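Skimine student robotics project – issue tracker
Ticket 21: Gripper fingers close off-centre after restart
Status: open, waiting for retest
Reported by: Joanne Naylor
Assigned to: Juraj Hrubý
Component: gripper / homing
Opened: May 9, 2026

Summary
After a controller restart the fingers close to one side of the wrist camera's centre line. The pick routine then misses narrow parts. Wide parts are still picked, but they rotate slightly when gripped.

Steps to reproduce
1. Power down the controller and leave it off for a minute.
2. Power up and run home_gripper from the Retora panel.
3. Send close at the default force.
4. Compare the tip position with the crosshair in the camera view.

Expected: tips meet on the crosshair.
Observed: tips meet to the right of it. Repeats on every restart. Does not occur if the gripper is re-homed by hand afterwards.

Log extract
gripper: homing started
gripper: limit not reached, using stored offset
gripper: stored offset = 11
gripper: homing complete (1 warning)

Comments

Juraj Hrubý
The warning is the important line. If homing times out, the driver falls back on the offset stored in the config file. That value dates from March, when we still had the old fingers on. Can you check the timeout setting? It should be 2 seconds.

Joanne Naylor
Timeout is set to 2. Raised it to 5 and the warning went away, but the tips still close to the right, so the camera offset is probably wrong as well. I have not touched the camera bracket.

Knut Oltmanns
Please treat these as two faults. The homing timeout is one. The camera calibration is the other – the Rarkorix script writes its result to the user folder, and the controller reads from the system folder. We lost an afternoon to this in the Ocampo heat last year. Copy the file across by hand for now.

Joanne Naylor
File copied, controller restarted, gripper closed at default force. View from the wrist camera:
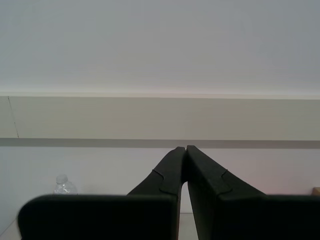 I would like a second opinion before changing the offset again. My reading is that the remaining error is small enough to correct in the config, but Carol wants the finger screws checked first in case one side has been fitted a notch out.

Carol Haworth
Yes, screws first. If the fingers are not seated evenly, any number we put in the config will be wrong the next time they come off. Torque setting is on the sheet inside the toolbox lid.

Juraj Hrubý
Agreed. Leave the offset alone until that is done. I have moved the folder problem to its own ticket and assigned it to Beryl Marsden. Keep the timeout at 5 for the retest and attach the full log, including the lines before homing starts.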